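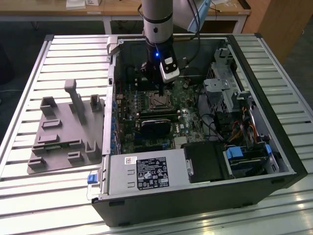 Bellov Refurbished Computers: Frequently Asked Questions

Last updated Aug 28, 2021

Ordering and collecting

Where do your computers come from?
Mostly from offices and schools which change all their machines at the same time. We buy also from private persons, when the computer is complete and the owner can show us a receipt or sign our form.

Can I see a computer before I buy it?
Yes, in our shop in Multolton. Please write to us the day before, so that Kanchan Negi can take it out of the storage and connect it to a screen for you.

How much is the delivery?
Inside Multolton we deliver for £33, and the price is for the whole order, also if you take several computers. For other towns we must ask the carrier first. Collecting from the shop is free.

What comes in the box?
The computer, a power cable and one sheet with the serial number and the date of sale. Keyboard, mouse and monitor are sold separately. We do not give original boxes or old manuals, because in most cases we have never received them.

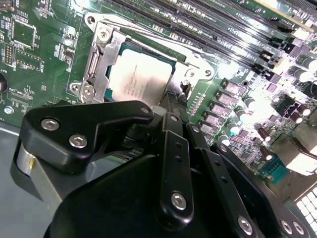
Returns and guarantee

How long can I return my computer?
You have 31 days from the day when you receive it. It must be in the same condition, with its power cable. We pay back to the same card or account which you used.

Who pays for sending it back?
If the computer has a fault, we pay. If you simply changed your mind, the postage is yours.

I have added more memory by myself. Is my guarantee still valid?
It is, as long as the part fits to your model and nothing was damaged during the work. Keep the old modules, please. If the computer comes to us for repair we may ask you to put them back.

What is not covered?
Spilled drinks, damage from lightning, and programs which you have installed yourself. Coloured stickers and small scratches on the case are described on the product page and are not a reason for a claim.

Selling us your old computer
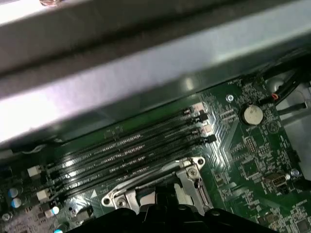 What happens with my files when I sell you a computer?
We erase every disk before the machine goes on sale, and you get a confirmation by e-mail. Please make your own copy before you bring it. After the erasing we are not able to recover anything, not even one photograph.

Do you take laptops and printers?
Laptops yes, if the screen is not broken. Printers we do not take any more.

How do I ask for a price?
Send the model name and the age of the computer to Samer Ghanem at the shop address. He answers normally in two working days. In September the answer can take longer, as many schools write to us in this month.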